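Plotlow's lost-and-found table is back, and it wants your stuff gone by June

PLOTLOW, 10 May 2024 — I went in to the Plotlow community hall this week to pay for a parking permit and came out having spent most of my lunch break staring at a table. If you've lived here a while you know the one I mean. The lost-and-found table is back out after the winter, and the hall would very much like all of us to come and claim our things before the end of June.

The table itself is worth the trip, if you ask me. It's the long-planked pale wood one that came out of the old Vasić bakery when the bakery closed, and it spent years in a storage room with folding chairs stacked on top of it. Somebody finally sanded it and gave it a coat of oil, and it looks great! I ate a lot of poppy seed rolls near that table as a kid, so I may be biased.

How it works hasn't changed much. Anything left behind at the hall, the library next door or on the Uvumar bus line goes into bins in the back office. The big stuff (coats, umbrellas, one very nice cello case) stays on a rack in the hallway. The small stuff gets put out on the table a handful at a time, so people can look it over without digging through a bin up to their elbows. When something is claimed, or has had its turn, the next thing comes out.

The front desk told me that 1,000 items came through the bins over the past year, which floored me. Most of that is gloves and water bottles, and most of the gloves are singles. I asked if anyone ever comes back for one glove and got a look that I took to mean no.

What's out on the table is a pretty good portrait of what falls out of a bag when you're running for a bus. There's a phone, a plastic bottle of the lotion or sunscreen kind, and a clear plastic cup that I would have thrown away without a second's thought, but the rule is that everything gets its turn. Further along are a few little things I couldn't put a name to.
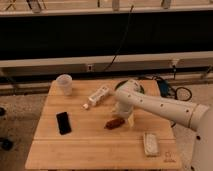
On the table at the Plotlow hall: a black smartphone, a white bottle with a small cap and a clear cup are among the small items.

The phone is the one I keep thinking about. How do you go without your phone long enough for it to end up in a public display? The desk says phones are claimed faster than anything else, and that the owner usually turns up looking sheepish and knowing exactly which seat they left it on. To take one home you have to unlock it in front of the staff, and that seems fair to me. For everything else you just need to describe it or say where you think you lost it. They're not strict about it. I watched a woman get her scarf back by saying it was "sort of green, and my sister hates it."

There are a couple of changes this year. Food used to be put out with everything else, and after some trouble with ants last summer the hall has asked people to please, please check their pockets and bags before they leave. Anything that looks edible gets a short stay now and then goes in the trash. The other change is that you can ask by phone whether something has been handed in, as long as you call before noon. The line was busy both times I tried it, so you might do better just walking over.

You can look through the table and the rack any time the hall is open, and it costs nothing. If you want to go through the bins in back, ask at the desk and someone will take you. Plan on a bit of a wait if there's a class letting out, because the same two people handle the desk and the bins, and the toddler music crowd has a lot of missing socks to ask after.

Whatever hasn't been picked up at the end of June goes to the Plendo thrift shop on the square, where the coats and bags are cleaned up and sold. Last year that made enough for 12 new stacking chairs and a coffee urn that holds 100 cups, and I can report that the coffee is a big improvement on the old urn's. Phones don't go to the shop. Those are wiped and recycled, so if the one on the table might be yours, don't leave it until the last day.

I did ask about my own gray umbrella, the one with the bent rib that I'm sure I left on the Uvumar bus back in the winter. We went down the whole rack and then through a bin of nothing but umbrellas — there is a bin of nothing but umbrellas — and mine wasn't in it. I was offered a nicer one and said no thank you, and then it rained the whole way back to the office.

Bikes, helmets and anything with wheels are kept at the bus depot and have to be picked up there. Keys stay behind the desk and are never put out, so if you've lost a set, you'll need to ask for them.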